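Home > Kitchen & Bench > Knives > Vuma Petty Knife

Vuma Petty Knife - Carbon Steel, Ash Handle

$100.00 inc. GST
In stock - usually out the door next business day
Colour of handle: Natural / Smoked

The small knife that ends up doing most of the work. Garlic, shallots, limes, trimming the silverskin off a bit of lamb. Thin behind the edge, light in the hand, takes a proper sharp edge and gets it back quickly when it goes off.

Carbon steel, so not stainless. Please read the care bit before you order. Most of our returns are rust and we can't take those back.

What you get
Vuma petty knife
Cardboard sleeve (keep it, good for travel)
Small bottle of camellia oil
Care card

Back in stock after a long gap. The last batch sold through by February and the maker was flat out with the bigger chef's knives, so thanks for waiting. Anyone who was on the email list should of had a note from us already. If you didn't get one check your junk folder, then give us a yell.

The blade
Plain carbon steel, forged finish left on the upper part, ground clean toward the edge. The forged finish varies. Some are nearly black, some more of a blue-grey. We can't pick one out for you, sorry, they're packed before they get to us.

Comes sharp. Not shop-shelf sharp, really sharp. Cut yourself a tomato first and get used to it.

It will change colour. Onions and lemons do it fastest, you'll see blues and browns after the first week. That's patina, leave it be, it helps protect the steel. Orange and flaky is rust - scrub that off with a bit of baking soda on a cork, rinse, dry, oil. 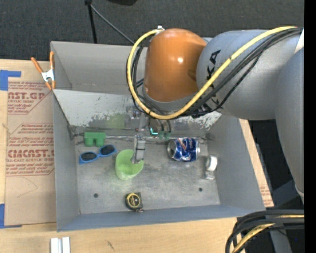
The handle is ash, oiled, no varnish. Slightly flattened on both sides so it doesn't roll about on the bench. Suits left or right handers. The smoked version is the same timber, just darker, and doesn't show beetroot stains as much. Rub in some food-safe oil when it starts to look dry and grey, more often in winter if you've got the heater going.

If you have big hands you may find it a touch short. The Bresorska handle is longer and fatter, same price, worth a look.

Looking after it
Hand wash, warm water, ordinary dish soap.
Dry straight away. Not on the rack. Tea towel, both sides.
Wipe of oil if it's going in the drawer for more than a few days.
No dishwasher, ever. One cycle will wreck the handle and pit the blade.
No bones, no frozen food, no prising lids off paint tins (yes, we've had one back).
Timber or soft plastic board only. Glass and stone boards kill the edge.

Sharpening
Use a whetstone. A medium stone is plenty for home use, finish on something finer if you enjoy that kind of thing. Pull-through sharpeners take off too much steel and leave a ragged edge, we don't sell them and the warranty doesn't cover what they do.

Don't want to do it yourself? Bring it in to the shop. First sharpen is free if you bought the knife from us, allow 4 working days. Wrap it in newspaper and tape it please, we've had them come over the counter loose in a shopping bag.

Goes with
Cadano end-grain board, small
Falcão leather blade guard - fits snug at first, loosens up
Medium whetstone with rubber base

Reviews

5 out of 5
Bought the smoked handle for my partner and have pretty much stolen it. Did get a rust spot near the heel in week one, my own fault, left it wet by the sink. Came off easily with the baking soda trick.
- Anathi Nkuna

4 out of 5
Lovely knife, very light. Took a star off becuase the sleeve was squashed in the post. Knife was fine.
- Verified buyer

Delivery and returns
Flat rate post, tracked. Free pickup from the shop, bring your order number.
Over 18s only for knives, signature needed on delivery, so use a work address if you're out during the day.
Unused and still in its sleeve, you've got 7 days to send it back for a refund. Used knives we can't resell, but if there's a fault with the steel or the handle lifts, send us a photo and we'll sort it.

Price holds until 31 December 2025, goes up a bit after that.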